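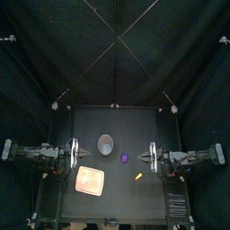 Fig. 1. Small things and a white paper cup on a black tabletop.

Ellari Evening Courses
Drawing Small Things - handout for session 8

Welcome back, everyone, and thank you for carrying so many odd bits and pieces in from home last time. I did promise that we would spend a whole evening on toy food and a cup, and I can tell from the faces that a few of you thought I was joking! I wasn't. Toy food is lovely to draw. The shapes have been made simple for you already, the colours are strong, it doesn't go brown under the lamp, and if you drop it on the floor of the Levico room you can pick it up and carry on.

What we are after this evening is how a few small things sit together on a dark surface. Up to now we have worked on white cloth, where the shadows do half the work. On a dark table you can hardly find the shadows at all, so you have to look much harder at the edges of things, and at where one colour stops and the next one starts. Please bring your dark paper if you still have some from September. If not, there is a pile of it on the side shelf, and the chalks are in the tin underneath.

Part one: one thing by itself (33 minutes)

Choose one toy and put it down at a slant. Please don't line it up with the edge of the table. A slant gives you a direction to follow, and your hand will find it before your head does. Draw the slant first as a single faint line, then build the shape round it. Leave the colour alone until you are happy with the outline, even if the colour is the very thing you chose it for.

When you do come to colour, start with the palest part. A shiny yellow toy is several yellows, with paler streaks running along it where the light catches. Put those in early and keep the chalk off them afterwards. It is terribly hard to get a clean highlight back once you have rubbed over it, as I found again only last week.

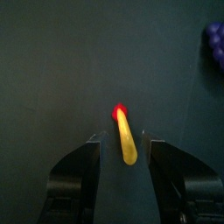 Rosalind Tapsell
Tutor, Drawing for Beginners

I am very fond of this kind of subject, a yellow stem with a red top, a bit like a little candle. The red is a small patch and yet your eye goes straight to it. If you are drawing something similar, let the red be as strong as your chalk will go, and make its outline a bit lumpy. Beginners nearly always tidy a lumpy shape into a neat ball, and it loses all its character. Look too at how little shadow there is. One soft stroke is plenty, and you may find you want none.

Dark surfaces are not flat black, by the way. Half close your eyes and you will see greenish parts, bluish parts, lighter and deeper patches. You needn't draw them all, but a touch of blue chalk smudged with a finger will stop your background looking like a hole in the paper.

Part two: a group with a cup (31 minutes)

Now for company. Put a plain cup on the table and two or three toys near it, and spend a little while moving them about before you draw anything. Some things to try:

Let one toy be partly hidden by something in front of it.
Keep a good gap somewhere, so the eye has a place to rest.
Put a bumpy shape next to a smooth one.
Keep strong colours apart to begin with, then try them close together and see which you like.

The cup is the part people worry over. Looked at from straight above, its mouth is a circle. Come down a little and it becomes an oval, and the lower you go the thinner the oval gets. Draw the whole oval, including the far side, in one easy movement from the shoulder. Go round several times if you like - nobody minds a few ghost lines. Then look inside, where the walls are a slightly different grey from the rim.

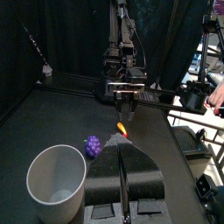

But surely the cup is the dull one, came a remark from the back row when we tried this with the Gundero group, and why not leave it out and just draw the grapes? It is a fair point, and I have thought about it a good deal since. My answer is that a bunch of purple grapes looks twice as purple beside something pale grey, and the bumps look bumpier beside a smooth rim. Try it both ways if you have the time. You might well end up agreeing with the back row.

For the grapes, find the outer edge of the whole bunch first and then put in only the nearest few spheres. The rest can be hinted at with small curves. Save the green for the stem at the very end. If you have a long curved toy that goes from yellow to red-orange, lay the yellow down all over and bring the orange in gradually from one end, overlapping as you go.

To do at home

One small thing and one cup, on any dark surface you have: a tray, a coat, the back of a folder. Draw them twice, once standing up and once sitting down, and write on the back which was which. Bring both sheets to the next session, along with your rubber, and fixative if you own any. We will be in the Ejigu room again, up the second flight of stairs.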